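Why do royal families have two birthdays?

Some kings and queens have a birthday on one date and a birthday parade on another. The first is the day they were born. The second is called the official birthday, and it is a date chosen by the government or the palace.

The main reason is weather. A parade takes place outdoors, with horses, bands and large crowds. If a king was born in February, the ground may be frozen and the days are short. Moving the parade to summer makes a dry afternoon more likely.

A parade also needs planning. Imagine a made-up country called Cirnine, whose queen has her parade in June. It might need 272 soldiers, 14 horses and around 500 chairs for guests. The roads must be closed, and everyone has to know the date months ahead.
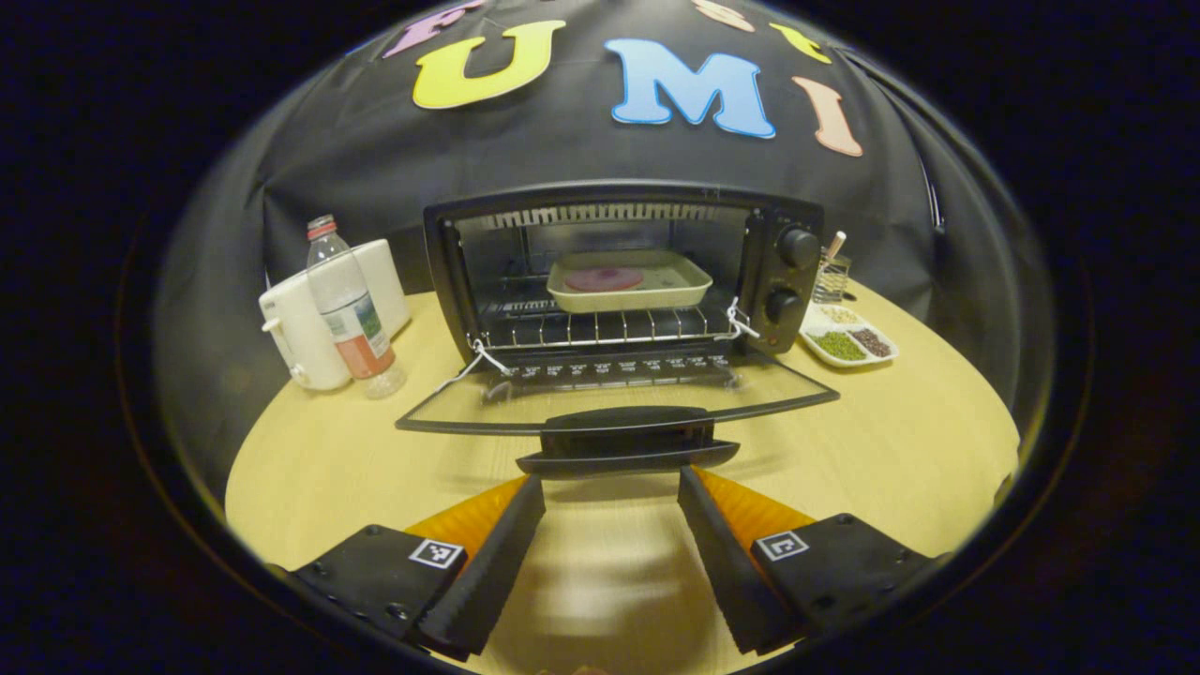 A small black toaster oven with its door open.

An official birthday does not change a person's age. The queen of Cirnine becomes a year older on the day she was born, and she may spend that day at home with her family – perhaps with a cake and no speeches.

The date can stay the same when a new ruler takes over. If the old king and the new queen were born in different months, the parade does not have to move. In some countries the official birthday is also a public holiday, so schools and offices close.

Words to know
Official: decided by people in charge.
Monarch: a king or queen.
Public holiday: a day when most people do not have to work.

Try it yourself
Choose an official birthday of your own. Write down the date, the usual weather at that time of year and 2 things you would do outdoors.

Written by Delia Pană. Checked by Wenceslao Quezada.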